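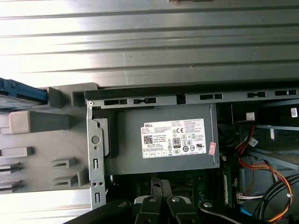

The Big Gray One, With Its Side Off

Gallery > Workshop > Office Clear-Out > Desktops

A Dell, on its side, showing the part of itself that most owners go a whole lifetime without meeting. The power supply has the middle of the picture, and its label has the logo, a QR code, a CE mark, an 80 PLUS badge and a great deal of very small print. I have read the small print on units like this. I don't recommend it as an evening.

About this page

When the Nilik office moved out of its old floor, it left behind 22 desktop computers, 2 filing cabinets and a drawer of keys that fit neither cabinet. The filing cabinets went quickly. The desktops came to our bench at Lukumay, where we open them, blow out the dust, keep what is worth keeping and send the remainder to the metal people.

This page is the album for that job. The cases differ mostly in how hard they fight back.

More notes on the same picture

The blue bit: upper left, in the drive bay. It is a plastic drive carrier, and it is the only cheerful thing in the neighborhood apart from a little pinkish-red sticker at the edge of the power supply label. Whoever picks the colors for computer insides gets a very small budget and spends it all in one place.

The bracket: gray metal, to the left of the power supply, with a round hole near the middle and a long slot on either side of that. There's a plastic latch between the bracket and the unit. I have a soft spot for a latch. Screws roll under the bench and join the others.

The ribbed metal: silver, grooved all the way across, and very handsome for something designed to face a wall. My kitchen has had worse backsplashes.

The dark corner: off to the right, where the light gives up, there's a black housing with a barcode label. Every office machine has a barcode somewhere. The matching spreadsheet is always on another machine.

What happens to them

Drives come out first and go in the locked box, with no exceptions for people who are sure theirs was empty. Power supplies are tested and never opened, a rule printed on the wall in letters you could read from the parking lot. Memory is sorted by type into old Cuvley cookie tins, which explains the crumbs.

Anything that still works is put back together and offered at the August sale. We ask 90 dollars for a complete desktop, keyboard included, mouse if you're polite. The loose screws are free. We have some 2000 of them in a Kalex paint bucket, and you are welcome to bring your own bag.

Album last updated 10th February. More cases will go up as their lids come off.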